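Last month my cousin took me to an open day at a robot workshop called Lellar, and I've been wanting to tell you about it ever since. I thought I'd see giant metal robots stomping around. What I got was people teaching robots to do laundry!

So how do you teach a robot to fold clothes? You can't just say "fold that, please." A robot doesn't know what a sleeve is. It doesn't know which end is up. You have to show it, over and over, and that's the job we got to learn about.

Our guide was Kamran Siddiqui. He gave us each a gripper to try. A gripper is a bit like a big pair of tongs, with two fingers that open and close, and you hold one in each hand. The soft pads at the tips help it hang on to cloth. While you work, a little camera on the tool records what the fingers are doing, and later a computer studies the recordings and looks for patterns – sort of like you watching your grandma tie a bow until you can do it too.
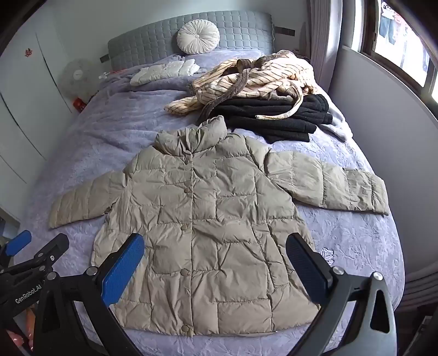

Clothes are hard for robots, way harder than blocks or cups. A block is always the same shape. A jacket is a different shape every single time you put it down! The collar bunches up, the sleeves go wherever they want, and a puffy one pushes back when you squash it. Kamran told us to spread a jacket out first, front side up, and find the two sleeves before doing anything else. Then you bring one sleeve in over the middle, then the other one, and last of all you fold the bottom up toward the collar.

I tried it with a T-shirt and it was terrible. I kept grabbing the table cover. My cousin did a sock and thought she was the champion of the world.

I asked how many times a person has to fold something before the robot gets it. Kamran said his group had done 238 folds for one kind of jacket and they were still going. 238! I don't think I've folded that many things in my life (sorry, Mom).

And the grippers can't just practice on one jacket, either. If a robot only ever saw one coat on one bed, it could get very confused by a different coat on a different bed. So they change the clothes and the rooms a lot.

If you want to try this at home, get two pairs of kitchen tongs and an old sweater. No fingers allowed! See if you can get both sleeves folded in. It took me 4 tries, and the sweater still looked like a pancake somebody sat on.

Contact Lellar | © 2019 Lellar | Back to top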